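Ralten Kitting Cell: Setup and Upkeep Data Card

Last revised Wednesday, March 25, 2026

Purpose

This card accompanies the Ralten recordings and states how the cell is to be arranged, checked and serviced. It applies to the two-arm configuration operated under the Trondent project. Operators of the older Prullum cell should consult the separate card.

Table layout

The metal tray is placed at the middle of the table, across the seam between the two table surfaces. Two yellow-orange bins stand on each side. The paper liner must lie flat inside the tray before a session is opened.

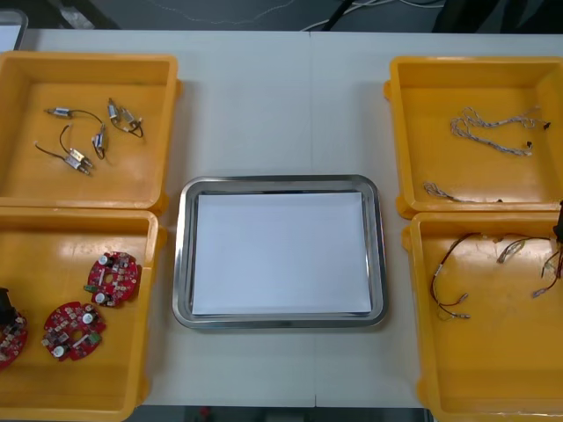 Overhead view of the table: lined tray at center, boards and leaded components in the left bins, cables and harnesses in the right bins.

Session limits

A session consists of 286 episodes at most. The fixed camera is checked against its reference view after every 9 episodes. If the tray has shifted, the session is paused and the tray is returned to its position.

Wrist cameras 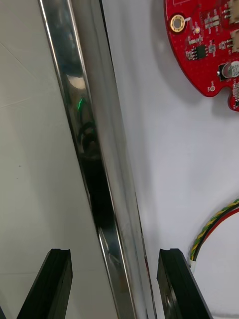
Wrist cameras are calibrated separately for each arm, and the results are stored with the session log. Exposure is locked once calibration is complete. Polished metal requires particular attention at this step: the chrome bar between the open fingers carries bright highlights along its edges and a long dark reflection down its middle, while the red board beside it sits on plain white. Exposure should be set so that detail is retained on both. Lenses are cleaned with a dry cloth only.

Gripper fingers

Fingers are inspected every six days and replaced in pairs. Screws are tightened in the order given in the Zacharias service sheet. After replacement, both fingers must close evenly along their full height. A trial grasp on a wire bundle is then recorded, and the arm is released for use. 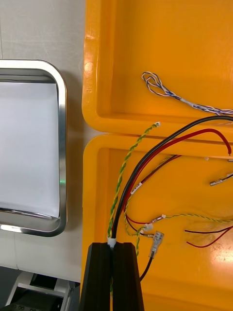 Wrist camera view: fingers closed on a wire bundle at its white sleeve.

Known issues

Calibration drift has been noted after roughly 5 hours of continuous operation. A revised procedure is planned for April. Until then, both arms are to be recalibrated at each change of operator.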